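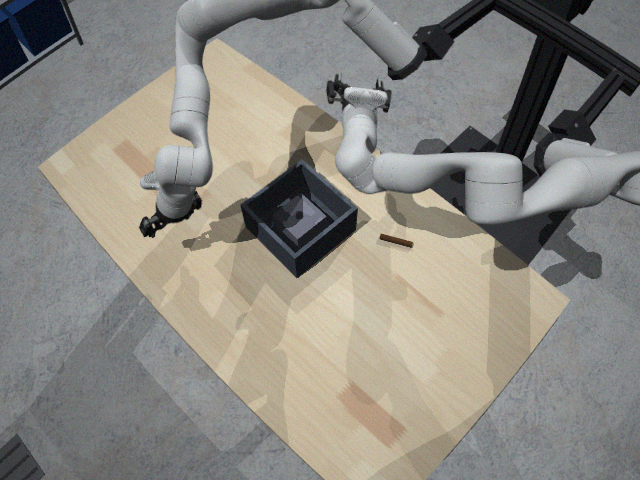 Sturar: second-hand listing prices, cleaned

What it is

A table of asking prices for used household goods, taken from the classifieds pages of two sites, Dilteo and Drendex. There are 3,563 rows in the raw file and 2,235 in the clean one. If that gap bothers you, good. Read the section on dropped rows before you plot anything.

What it isn't

These are asking prices. A seller can ask whatever they like for a bread machine, and plenty do. We have no record of what anything sold for, or if it sold at all. Please don't cite this file as evidence of "the resale value" of anything. We have seen that done with an earlier version and the chart looked very convincing.

Files

raw.csv – everything as collected, including the junk
clean.csv – after the rules below
dropped.csv – every removed row, with a reason code
towns.csv – lookup for the town column

Columns

item_text: title as the seller typed it, typos kept
category: one of 18, assigned by hand
price: whole euros
condition: seller's own word for it. "Like new" appears far too often to mean anything.
town: nearest town, blank in 210 rows of the clean file
source: dilteo or drendex

Dropped rows

Most of what went was reposts. Sellers on Drendex delete and relist to get back to the top of the page, and a naive count treats each one as a fresh item. We matched on title, town and price. A seller who relists at a lower price therefore survives as two items, and we don't have a good fix for that. Listings priced at 0 or 1 also went, along with wanted ads and anything offered as a swap.

The Lapiņa list

Categories follow the Lapiņa list, which we picked up from an older project mainly to save time. It splits kitchenware very finely and throws lamps, rugs and mirrors into one bucket called "room." We'd be wary of any comparison that leans on that bucket.

Known problems

Collection ran through October only. People clear out garden furniture in October, so it looks cheap here.
Dilteo rounds some prices for display. We can't tell which.
The two sites overlap and cross-posted items were not matched.
Hand labeling was done once, with no second pass, so there is no agreement score to report.

Changes

v3: fixed the town lookup, restored rows wrongly marked as swaps
v2: added dropped.csv
v1: please don't use v1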